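Zudwood handling rules: where we are this month

Hi all! January went mostly on the rulebook, and I'm happy with how it reads now (it fits on two pages, finally). Your grant covers 3000 logged grasps by hand-held gripper, and we have 319 that pass the draft rules.
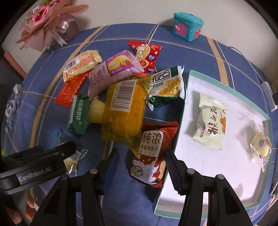
Snack packets on the plaid cloth, gripper in hand.

Rule four got the most argument. It says to approach a packet with a finger on either side and never press down from the top. The Gollgate team wanted an exception for trays, and I've said no for now.
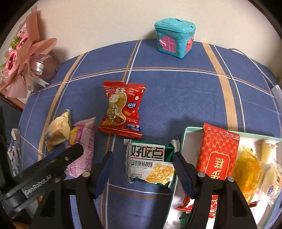 Do the rules apply to practice grasps too?
They do, but practice grasps are logged separately and don't count toward the total.

Rule seven is about labels. If a barcode is facing up, leave it that way and write the packet down before you close the fingers. Huaranga tried this on 100 grasps and sent back two pages of notes, bless them!
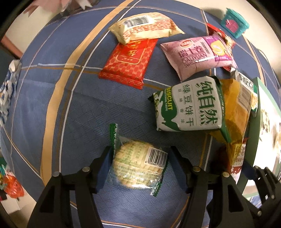 Still to do

Brakalport gets the next draft on Tuesday. I also need your okay to re-check 20 of the older grasps against rule four.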